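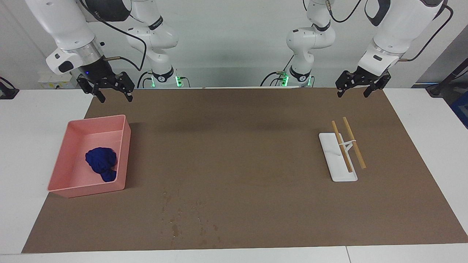 Notebook 2, p. 96

March, and I'm writing this at the kitchen table with a mug of tea and my shoes still on, because if I don't get it down tonight I'll have smoothed it all over in my head by morning.

So! The left arm dropped its grip again. Chopsticks this time. We've been running the table-setting routine on the Kimeo pair at Bivthorpe all month, cloth into the pink tray, chopsticks up and back onto their stand, over and over, and it had been going so well that I'd gotten a little smug about it. Run 332 of the batch, mid-afternoon, the left gripper closed on a chopstick, lifted it maybe a hand's width, and then just opened. No error. Green lights on both bases the whole time, happy as anything. The chopstick bounced off the mat and went under the bench (I found it later next to a dead pen and a lot of fluff).

Fine, I thought, a slip. Chopsticks are skinny and smooth and I'd slip too. I put it back and ran it again, and it was fine, and I ran it again, and it opened again. Then on the next one it opened and the arm kept going. That's the part I didn't like. It carried on through the whole motion with nothing in its fingers, came down at the stand as if it were setting something there, and gave it a good hard shove sideways. My hand had been on that side of the mat a minute earlier, straightening the mat. I hit the stop and stood there feeling kind of cold.

I know the rule. Hands out, stop pressed, then fiddle. I wrote the rule on the card myself! And I'd still reached in between runs with the thing only paused, because it was the 2 p.m. slump and I wanted to finish the batch. Writing that here so I have to read it later.

Spent the rest of the day in the logs. Pillar (the software that tells both arms what to do next) says it sent "hold" every single time. The gripper says it got code 845 and opened. I looked up 845 in the Vogler manual and it's listed as "reserved," which, thanks a lot. My best guess is the cable. The one on the left forearm swings when the wrist turns, and I think at one particular angle it tugs on the connector and the gripper loses the thread for a moment and falls back to open. I wiggled it by hand with the power off and the plug felt looser than its twin on the other arm. I couldn't make the fault come back on purpose after that, so I have a theory and no proof, and I hate going home with that.

The fallback bothers me more than the cable does. Who decides a gripper should open when it gets confused? If it's holding a cloth, sure, whatever, the cloth lands in the tray. If it's holding something heavy I'd much prefer it to hang on and yell. And Pillar ought to notice the fingers are empty and quit moving. I've written both of those up and sent them in.

Tomorrow: swap the cable, tie down the slack, run the left arm by itself at half speed with no chopsticks. Bring the good flashlight. Also buy more tea, this is the last bag.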